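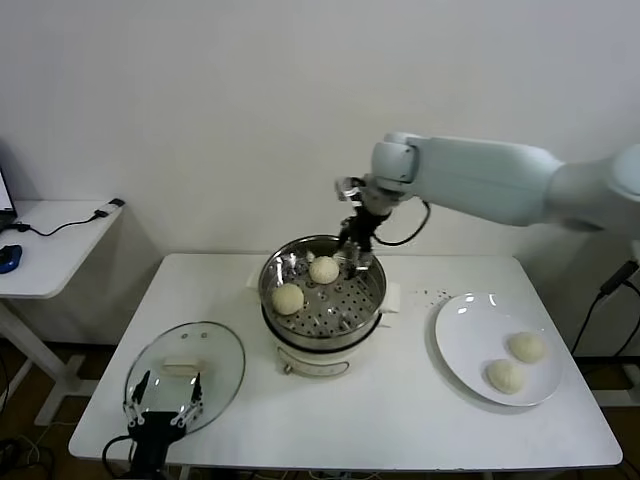
Chapter 7
Cooking with Steam

Search this book Enter a word or page number Go

When water boils in a closed pot, the steam rises, touches the food, and turns back into water on its surface. In this moment it gives its heat to the food. This is the whole principle of steaming, and it is very old. People used it long before they had metal pots, with clay vessels and baskets made from bamboo or grass.

In Chapter 6 we studied boiling, where the food lies in the water. In steaming the food stays over the water. The difference seems small, but the result on the plate is very different. A ball of dough which is boiled becomes heavy and wet outside. The same ball, when it is steamed, grows and becomes soft, with a thin smooth skin. For this reason the steamed bun is our main example in this chapter. It is cheap, it needs few ingredients, and it shows every mistake of the cook very clearly.

After this chapter you should be able to:

- name the parts of a simple steamer and say what each part does
- choose the right amount of water for a given cooking time
- steam a bun from raw dough and warm up a bun which was cooked before
- take the food and the lid from the steamer without burning your hands
- describe three common faults in steamed dough and their causes

7.1 The parts of the steamer

A steamer has a pot for the water, a tray with holes, and a lid. The electric kind has also a base which makes the heat. In the school kitchen for which this book was first written, at Zirnthorpe, we worked with steel pots on an electric base, and the exercises are planned for this type. If you have a bamboo basket over a pan, you can follow the same steps, but please read first the note in section 7.6.

The tray must sit level. If one side is lower, the buns slide together as they grow, and their sides stick. The holes must stay open, so do not cover the whole tray with paper. Cut a small square of paper for each bun, a little bigger than the bun itself.

The lid keeps the steam inside. A glass lid has the advantage that you can look at the food without opening. Each time you lift the lid, the steam goes out and the temperature over the tray falls quickly. With raw dough this is a serious matter in the first minutes, and the bun can fall flat and not rise again.

When you take off the lid, tilt it away from your face. Lay it flat on the table, at a place where your arm does not pass over it. Water will run from it, so have a dry cloth ready.

This website uses cookies to remember your page and your reading settings. Accept all Only necessary Read more

7.2 Space on the tray

Beginners fill the tray too full. A raw bun of 60 grams needs free space on every side, and it is better to cook two times than to cook once with a crowded tray. Buns which are already cooked do not grow much more, and they can lie closer. On the serving plate they may touch, but let them cool for a short time first, or the skin of one will tear when you lift the other.

Keep the plate beside the pot before you start to unload. Use tongs with flat ends and hold the bun low on its sides. Do not press. The crumb inside is still weak when it is hot, and the mark of the tongs will stay.

7.3 Before you begin

Write in your kitchen notebook the weight of the dough, the amount of water in the pot, and the time when the first steam comes. The cooking time is counted from the steam, and the minutes before it do not belong to the recipe. Many students forget this, and their buns have a raw center.

Words to learn in this chapter: condense, tray, proof, crumb, skin, level, tilt.

Exercise 7.1. Put 855 milliliters of water in the pot and close the lid. Note how many minutes pass until you see steam. Repeat with 50 milliliters less, and compare the two times in your notebook.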